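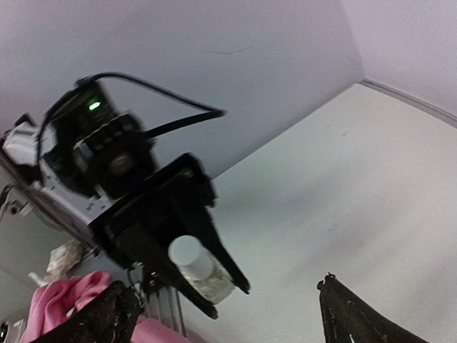
4.2 What the day shift stopped doing

Before the two-arm cell went in, the preparation room at Clumska ran on a rule that everyone knew and no manual contained: whoever finished their coffee first got the lids. Opening and closing sample containers was the dullest task in the building, and it was shared out with a care that the official duty roster never received. Management's process map, drawn up the previous December, gave it a single box labeled "handling." Our field notes give it 72 entries.

The cell took over the lids and most of the moving of containers between stations (Figure 3). On paper this freed the technicians for "higher-value activity," a phrase that appears in the project plan five times and is defined in it zero times. We asked the staff what they thought it meant. Tekle Sisay guessed paperwork. He was right.

Lids, it emerged from the interviews, had been doing a second job. People stood side by side while they worked through a batch, and that was when the night's problems got passed on: which balance was drifting, which supplier had changed its powder again. The cell inherited the lids and left the gossip without a home. In the first weeks, two recurring faults went unreported for days, each known to at least one person who assumed that somebody else had mentioned it.

The workers' response was practical. Noeline Ruawai began timing her walk past the cell to coincide with Zinash Mekonnen's, and others copied them until there was a small daily gathering beside a machine that was supposed to make gathering unnecessary. The supervisor, after some thought, wrote it into the schedule as "cell monitoring, shared."

Skill moved around too. The technicians had expected to watch the arms. In practice they learned to prepare the table for them, a craft with its own snobberies. Three of our respondents would say, without being asked, whose setups could be trusted. One described a colleague's layout as "fine, if the robot is feeling generous." Training for this work had been budgeted at 40 minutes per person. The operators at the Lumbao site, where the same cell had been installed earlier, laughed when we read them the figure.

Nobody we spoke with wanted the lids back. Several wanted the conversation back, and one wanted the coffee rule restored on principle. We return to the question of who gets credit for setup work in Section 5.

Figure 3. Two-arm cell at Clumska: one arm's gripper holding a small white-capped container at a tilt, seen from the wrist of the other.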